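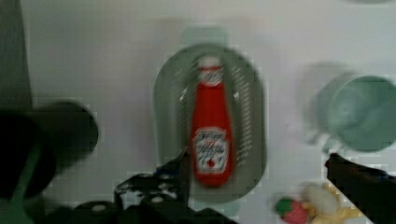
4. Teaching a Tabletop Pick-and-Place Task

This section covers the first task most owners teach the Wollitz arm: picking up a small item from the table and setting it down somewhere else. You should already have mounted the arm (Section 2) and connected the wrist camera and gripper (Section 3). If the status light on the base is still amber, go back to Section 3.6 before you go on.

Applies to the Wollitz arm with the Prerdale two-finger gripper. Owners of the older Troncoso gripper should follow Appendix C for steps 4.2 and 4.3, then come back here.

4.1 Prepare the table

1. Clear the work surface and wipe it down. A plain, light-colored surface with a matte finish works best.

2. Put out the items you want the arm to handle. Toy food, empty plastic bottles, cups and shallow dishes are good choices for a first task. Leave glass and anything with liquid in it for later.

3. Place the target dish where the arm can reach every part of it. You can check this by guiding the gripper by hand around the rim with the motors off.

4. Leave a gap between items wide enough for one finger to pass down beside each of them.

5. Turn on the room lights and close the blinds if sunlight falls across the table. Moving sunlight is the most common cause of a task that works in the morning and fails after lunch.

Note: The surface does not have to be bare. A few extra items help the arm learn to ignore what it does not need. Add them after the first set of recordings, a little at a time.

CAUTION: Keep hands, sleeves and hair out of the reach area whenever the status light is green. The arm can start to move without a sound.

4.2 Check the camera view

1. Open Ulgate on the connected computer and choose Live View.

2. Select Wrist from the camera menu.

3. Move the gripper to the start position. Both fingertips should be in view toward the bottom of the picture, with the table between and beyond them.

4. If one finger is missing from the view, loosen the camera clamp half a turn, rotate the camera until both tips appear, and tighten the clamp again.

5. Hold the arm still and look at the edges of the items. They should be sharp enough to tell one item from another.

Some blur while the arm is moving is normal and does not need to be fixed. If the view is still blurred after the arm has stopped, clean the lens with the cloth in the accessory pouch. If that does not help, turn the focus ring slowly until printed lettering on a nearby item can be read, then lock the ring with the small set screw.

Note: Objects very close to the lens will always look soft. The camera is focused for the fingertips and the table, and this setting should be left alone once it is right.

4.3 Set the grip

1. In Ulgate, choose Gripper, then Grip Force.

2. Start with a force setting of 20. This is enough for toy food and most empty plastic bottles.

3. Place an item between the fingers by hand, press Close, and take your hand away.

4. If the item slips, raise the setting by 2 and try again. If the item bends or dents, lower it by the same amount.

5. Press Save. The setting is stored with the task and will not change other tasks.

Bottles should be gripped across the wider part of the body. Gripping by the cap or neck lets the heavy end swing, and the bottle will often land crooked in the dish. For cups with a handle, grip the side away from the handle.

CAUTION: Do not raise the force setting past 30 with the standard finger pads. The pads can tear, and a torn pad leaves the metal finger in contact with whatever you are picking up.

4.4 Record demonstrations

1. Choose New Task and give it a short name, such as "bottle to dish".

2. Press Record. Wait for the tone.

3. Guide the arm through the whole task at a steady pace: approach, close, lift, carry, lower, open, back away.

4. Press Stop when the gripper is clear of the dish.

5. Return the item to the table in a slightly different spot and record again.

Record 30 demonstrations before you train for the first time. Delete any in which the item was dropped or the dish was pushed out of place. To delete one, select it in the list and press Remove – the rest are renumbered for you.

Cuiping Cheng on our support team suggests turning the item as well as moving it. A bottle recorded only in one direction is likely to be missed when it is lying another way.

4.5 Train and run

1. Select the task and press Train. Training takes nearly two hours on the supplied computer. You can close the lid, but leave the power connected.

2. When training is finished, set the arm to Slow.

3. Press Run and keep one hand near the stop button.

4. If the arm misses, press Stop, record a few more demonstrations from that starting point, and train again.

If error 238 appears, the wrist camera has lost its connection. Switch off the arm, reseat the camera cable at both ends, and start Ulgate again. Your recordings are kept.

Section revised January 2021 by Hongjun Feng. For sorting several items into one dish, continue to Section 5.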